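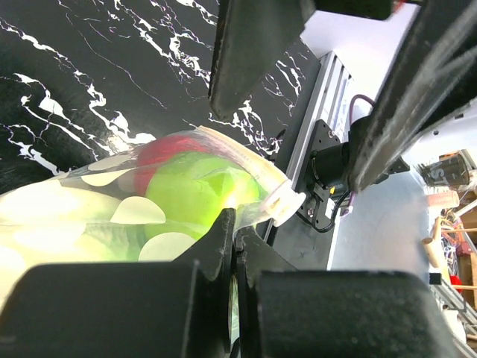

Prelon and Desard Kitchen open a new set lunch offer for members in Bekbridge

Members of the Prelon dining club can now book a three-course lunch for two people at Desard Kitchen in Bekbridge for £43 less than the usual menu price. The offer starts in February and is open to all members who have joined the club before they make the booking.

The lunch includes two starters, two main courses and two desserts from the seasonal menu, and also tea or coffee for both guests. Tables are available from 12 noon, and the last order for the kitchen is at 2.30 pm. A glass of house wine can be added for a small extra payment — please ask for it when you book, so the price is on the same bill.

"We wanted to make a lunch where people can sit for a long time and do not look at the clock," said Subira Kimaro, who manages the offers at Prelon. "Our members in Bekbridge have asked us for a local restaurant since last summer, and I am very glad that Desard Kitchen said yes."

The winter menu was written by head chef Algirdas Org. It has a barley soup with smoked butter, a slow-cooked shoulder of lamb and a baked cabbage with hazelnuts for guests who do not eat meat.

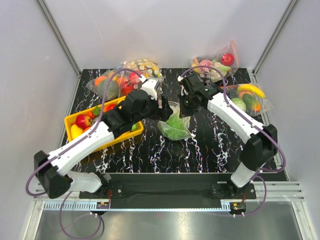
A leafy green vegetable in a clear plastic bag.

"Cabbage is a cheap vegetable and many people are bored with it from childhood," said Mr Org. "I cook it slowly, with much patience, and then it becomes sweet."

Desard Kitchen is at 15 Kiss Lane, five minutes on foot from Bekbridge station. Prelon has 1733 members in the town and the villages near it, and 243 of them joined during the past year.

How to book: call the restaurant on extension 329 through the Prelon members' line and give your membership number. Bookings must be made at least one day before. The offer cannot be used together with other discounts or for groups of more than six people. Service is not included in the price.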